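Speaker notes – "Does the repair count mean anything?"
Gallberg, 20 July 2020

Slide 1
Start with the number everyone quotes: 1445 items mended at the Virketti repair days. Ask the room what "mended" means. Wait. Don't rescue them.

Slide 2
The form has three boxes: fixed, part fixed, advice given. All three go into the total. So a kettle sent home with a leaflet counts the same as a kettle that boils. I asked Kobori for the split and got a brochure.

Slides 3 and 4

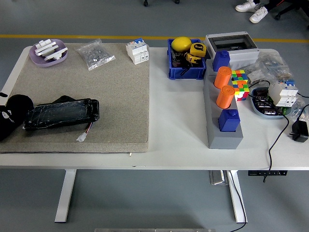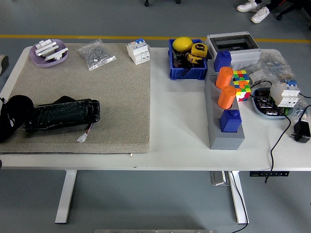
My quarrel is with the follow-up, or the lack of it. Brindov rang people back in September and reached 13 of them. That is the whole evidence for "most repairs last". Sorting is cheap by comparison – small metal parts in a clear bag, white plastic bits in a lavender dish, both slides – and any group can do that much. Sorting results takes a second phone call, and I have yet to see a budget with one in it.

Slide 5
Carbon savings. The sum assumes each mended thing replaces a new one. Would you have bought a new toaster that week? I'd have used the grill. Skip the chart if short of time.

Slide 6
What I'd accept: one box for "works", one call after 3 months, figures printed even when they look poor.

Questions. Someone will say the tea and company matter too. Fine – then count that, and call it that.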